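Skamholm project: progress note to Astico, September

Our visit to Ravn was a treat! We had 30 minutes at the table with the hand-held grippers, and the garment work is further along than I'd dared hope.
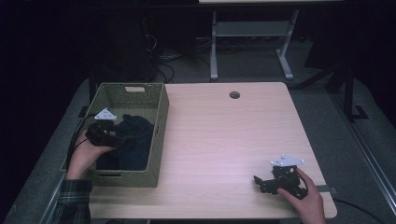

Both grippers carry marker plates and sit nicely in the hand. 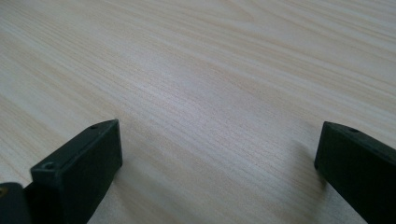
Gripper fingers open over the bare tabletop

Knitwear is what we came for, and it's a lovely hard test – soft, lumpy, never the same shape twice.
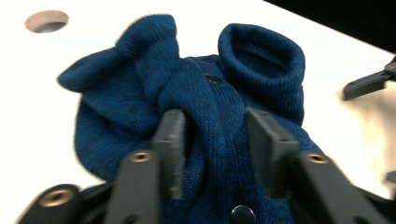
I'd like a second visit with the Bradico team along.
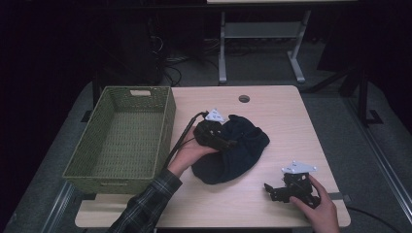
Spending stands at 1655, leaving 539 for travel. Could you confirm we may use it for that?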